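Skirnix Bench Station — Set-up and Recording Guide
Section 4. Recording demonstrations
Revision 7/26/23

4.1 Before you start

This section covers a recording session from power-up to upload. It assumes the station has been assembled and calibrated as in Sections 2 and 3. If the arms have been taken off the beam for any reason, go back to 3.4 and repeat the zero-pose check before recording anything.

You will need:
The station, with both arms mounted
The leader arms, connected to the operator side
The task card for the session
The object kit listed on the task card
A Cistelgate account with recording rights

A session is normally 70 episodes of one task. An episode is one attempt at the task, start pose to end pose. Do not mix tasks within a session. The session name is used as the task label during training, and there is no way to split it afterward without going through every episode by hand.

4.2 Preparing the work surface

1. Look up the background code on the task card. It names the surface fabric and the wall panels to use. Backgrounds are changed between sessions so that the policy does not learn to depend on one of them.

2. Lay the fabric on the surface and smooth it toward the side rails. Folds higher than a finger's width will catch the gripper tips on low approaches.

3. Slide the wall panels in, back panel first, then left and right.

4. Check that the fabric does not cover any part of the arm mounting plates.

5. Write the background code in the session form. Use the code as printed. "Floral" and "the leaf one" have both turned up in the form and neither can be matched to anything.

Note: Patterned fabric and patterned walls are allowed in any combination the card gives. Do not swap in a plain cloth if the pattern looks too busy on the monitor.

4.3 Powering up the arms

CAUTION: Keep hands, sleeves and lanyards out of the enclosure whenever motor power is on. The arms can move to the start pose without warning when the leader arms are connected.

1. Turn on the station computer and wait for the login screen.

2. Hold each follower arm in its rest position and switch on motor power, left arm first.

3. Check the indicator lights on the joints. Green means the joint is reporting. If a joint stays dark, switch off motor power, reseat the cable at that joint and try again.

4. Open the Escobar console and choose Connect. Both arms should be listed with their serial numbers.

5. Move each leader arm slowly through its range. The follower should keep up without jerking. If left and right are swapped, stop and correct the port assignment in Settings. Do not cross your arms and carry on. The data will look fine in playback and will be wrong.

4.4 Checking cable slack

The gripper cables run outside the links. They need enough slack for the wrist to turn fully and not so much that a loop can hang down into the task area.

1. Bring each arm to full reach over the surface and rotate the wrist both ways.

2. Watch the loop at the wrist. It should lift and settle without pulling tight.

3. Bring the two grippers close together over the middle of the surface, as they would be for a handover.

4. Rotate one wrist, then the other. The cable of one arm must not pass between the fingers of the other.

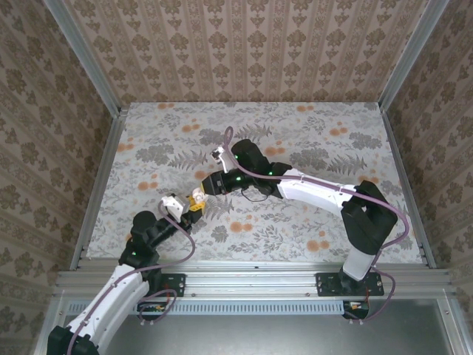

Haris Afridi asks whether the handover check has to be repeated for tasks that use only one arm. It does. The idle arm is parked inside the enclosure and its cable can still be picked up by the working arm. For single-arm tasks, run steps 1 and 2 on the working arm and then sweep it once past the parked one.

If a loop is too long, take up the slack at the base end. Do not tape the cable to the links. Tape creeps when the motors warm up, and it leaves a residue that is hard to clean out of the joint seams.

4.5 Recording an episode

1. In Escobar, choose New Session and enter the task name exactly as it appears on the card.

2. Choose Preview and check every camera view. The complete work surface must be visible in the fixed view. If it is not, see 3.7.

3. Place the objects as shown on the card for episode 1.

4. Take hold of the leader arms and move both followers to the start pose. The console shows a gray outline that turns solid when you are close enough.

5. Press the left pedal. Recording begins after a short tone.

6. Carry out the task at a steady pace. Aim for the pace you would use on the third or fourth try, once you know the motion.

7. When the task is complete, bring both arms back toward the start pose and press the left pedal again.

8. Mark the episode Keep or Discard. The console will not move on until you do.

9. Reset the objects for the next episode. Switch the console to Hold first, so that the followers lock in place, and use the reset tongs. Reach in by hand only with motor power off.

Each episode is limited to 200 seconds. The console stops recording at the limit and marks the episode Discard on its own. If you hit the limit more than once in a session, check the card. You may be doing more than it asks.

4.6 Varying the start positions

The card gives a region for each object, not a point. Use all of it. Operators tend to drift back to one comfortable spot after the first dozen or so episodes, and a policy trained on that data will work in the comfortable spot and nowhere else.

Turn the objects as well as moving them. A cup with its handle always facing the right arm is a common fault.

If the card says "either arm," alternate. Pick up with the left arm on one episode and the right arm on the next.

Every 12 episodes the console shows a scatter plot of start positions, taken from the first gripper contact. Look at it before going on. If there is an empty corner, place the next few objects there.

4.7 Mistakes and recoveries

Do not discard an episode only because something slipped. If you dropped the object, picked it up again and finished the task, mark it Keep and press R to add the recovery tag. These episodes are useful and there are never enough of them.

Discard the episode if:
An arm hit the beam, a wall panel or the other arm hard enough to move it
A hand or tool entered the enclosure while recording
The object left the surface
A camera view froze or went black
You stopped for longer than a few seconds to think

The last one gets argued over. A long pause with the gripper hovering teaches the policy to hover. If you need to think, discard, think, and start again.

Do not stage recoveries. A deliberate drop looks different from a real one and the reviewers will send it back.

4.8 Breaks and operator changes

Two operators may share a session, but only at an episode boundary. Change the operator name in the console before the new person touches the leader arms.

Take a break at least every hour. Leave the followers in the rest position with motor power off — the motors hold heat if they are left under load, and the shoulder joint is the first to complain.

After a break, repeat 4.3 from step 2. The cable check does not need to be repeated unless an arm or cable has been touched.

4.9 Reviewing and uploading

1. Choose Review. Episodes play at double speed.

2. Watch at least the first five, the last five, and every episode with a recovery tag.

3. Confirm that the joint traces under the video move when the arms move. A flat trace means the joint was not logged, even if the video is good. Discard the episode and report it.

4. Fill in the notes field. Write down anything that changed partway through, such as a replaced gripper finger or a shifted camera. "None" is a valid entry. Blank is not.

5. Choose Upload to Cistelgate. A full session takes a while on the shared line. Leave the console open until it shows Verified.

6. Do not delete the local copy. It is cleared automatically once the session has been accepted.

Sessions are reviewed in the order they arrive. Nuria Calvo handles tabletop tasks and Florencio Llorente handles anything with cloth or cable. If a session comes back, the reviewer's comments are attached to individual episodes, and in most cases you only need to re-record those.

4.10 Common problems

Follower lags behind leader
Close any other program using the cameras. If the lag is still there, restart Escobar. Do not record with visible lag, even if the task can be completed.

Gripper does not close fully
Check for fabric caught at the base of the fingers. Then run Gripper Zero from the Settings menu with nothing between the fingers.

Joint light goes out during an episode
Stop, discard, and switch off motor power. Reseat the cable at both ends. If it happens 2 times in one session, take the arm out of service and fill in a Falska repair tag.

Start pose outline will not turn solid
One of the leader arms has probably slipped on its clamp. Tighten the clamp and run the leader zero from 3.5.

Surface fabric creeps during the session
Smooth it out between episodes with the console in Hold, using the tongs. Small shifts do not matter and do not need a note. If the fabric has come away from a rail, power down and lay it again.

Upload stops before Verified
Choose Resume. Do not start a new upload of the same session, which creates a duplicate that has to be removed by Elīna Paju on the server side.

Continue to Section 5 for adding new task cards.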